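1/ Finally got the old carton labeller at Flaltow running off a single cam shaft again and I'm so pleased with it!
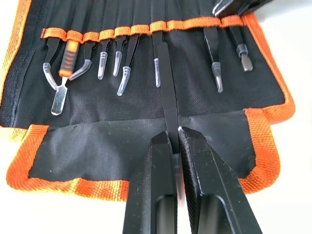 2/ The follower had worn a flat, so every label landed 11 mm late. Lesia Romaniuk spotted it by ear, from across the hall.

3/ New follower fitted, slightly bigger roller, fresh spring. We're at 80 cartons a minute and it's so much quieter.

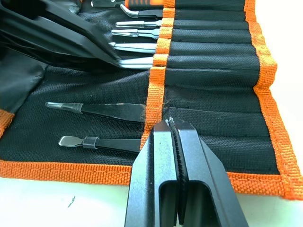

Tool roll, open on the bench

4/ Left it going over lunch. Around 3,000 labels, all straight!
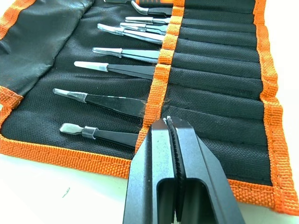
5/ Next job is the glue pump. Anyone got a drawing for a Zikeck one?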